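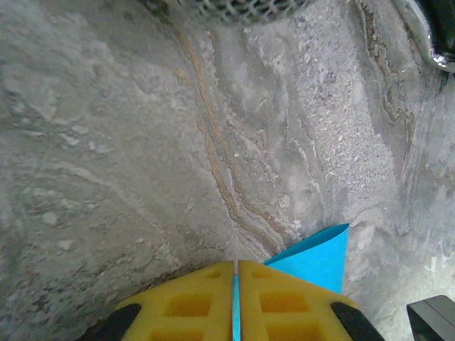
Parveen Khokhar asked at the last review why the braising trials were still running when the stewing ones had closed, and whether the recipe booklet would be held up by them. The braises are late, and the booklet will go to print without three of them unless the second round is finished by November.

Rastness Home Cooking Project
Report to the Birach Fund, second period
Prepared by Shabnam Ansari
June 15, 2019

Work done

The grant covers the testing and writing up of 60 slow-cooked dishes for home kitchens, using cheaper cuts and dried pulses. Stews and soups are complete. Each was cooked by a tester who had not seen it before, working from the written recipe only, and then revised. Most revisions concerned liquid. Our drafts assumed a heavy pot with a close lid, and testers with thinner pans had to top up during the second hour. The recipes now give a starting quantity and say when to check.

Beef shin with barley was rewritten twice. The barley went in too early and took up the stock before the meat was tender. It now goes in for the last 50 minutes. Mutton with turnips needed less salt and a longer browning stage. The bean dishes gave little trouble, apart from the butter beans, which split when salted at the start.
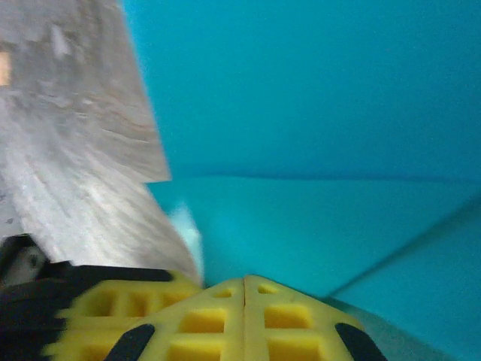 Oven temperature remains the main difficulty with the braises. A dish left at 150 degrees in one kitchen was done in three hours and in another was still firm at four. We have asked testers to use an oven thermometer and to record the reading at the start and at each hour. Returns so far suggest that the dial is a poor guide at low settings -- worse than we allowed for in the plan.

Spending

Ingredients have cost £901 to date. Meat prices account for the overspend on this line -- oxtail in particular, which has been dropped from the booklet and replaced with pork cheek. Thermometers were not in the original budget, and we ask to move £400 from the travel line to cover them and the repeat braises.

Next period

Second round of braises, seven dishes, 4 portions each.
Draft text to Clerkon for layout, stews and soups first.
Notes on freezing and reheating, to be written by Shaikh from the testers' forms.
Index and conversion table once page numbers are fixed.

The tester forms can be sent on request.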